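**Shared kitchen at Flemden opens to residents, dish rules still being argued over**

23 May 2018

FLEMDEN - The new shared kitchen on the ground floor of the Kostar building is open as of this morning. Residents can book it in 3-hour slots, sign up sheet is by the mailboxes for now, online booking "soon."

Some basics for anyone who missed the notice. White cabinets, white counters, built-in oven, big window on the garden side with a table next to it. Striped gray carpet on the floor, which got a few raised eyebrows at the walk-through. Carpet in a kitchen. It stays until September at least, when the floor budget gets looked at again.

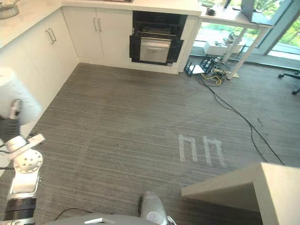 Booking costs nothing for residents. Outside groups pay a deposit of 300, up from the 200 that was first floated, and get it back if the place is left clean. Pots and pans live in the lower cabinets, please put them back where you found them. Oven takes a while to heat up, plan for it.

Most of the talk so far is about the washing up. Double sink, stainless, with a tall faucet between the two bowls, and the roll-up rack goes over the right one. House rule as posted: left bowl for washing, right bowl for draining, nothing left on the rack when your slot ends. The rack rolls up and goes in the drawer under the counter.

Esko Rautiainen, who wrote the rules, says a few plates drying overnight turns into a full sink by the weekend. He wants the rack bare at hand-over, no exceptions, and has put that in capitals on the sheet.

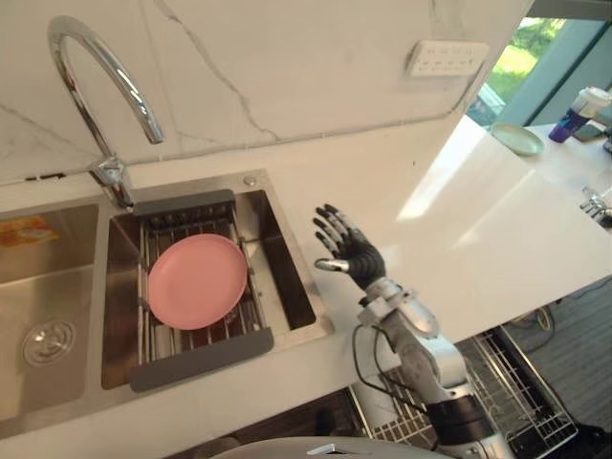
Lok-yiu Sin thinks that's too strict. A plate left to drip for an hour bothers no one, she said, and people with small kids can't stand there with a towel at the end of every slot. She would rather see a shelf set aside for clean dishes and let the next group deal with it.

Rautiainen said he'd look at a shelf. No promise on when.

Then theres the dishwasher. It's in and can be used, but only for full loads. Plates go upright between the tines, big pans get washed by hand. Scrape first. The black door shows every water spot so wipe it down when your done, cloths are on the hook.
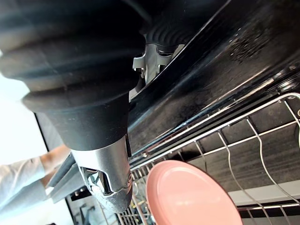 Tablets are supplied for the first 5 weeks, after that bring your own. Don't put dish soap in the machine. Anything broken goes on the list inside the pantry door, with your name, and you won't be charged for a plate.

Rules get another look at the September residents' meeting. Comments before then to the Flidia office, ground floor, or slip a note under the door.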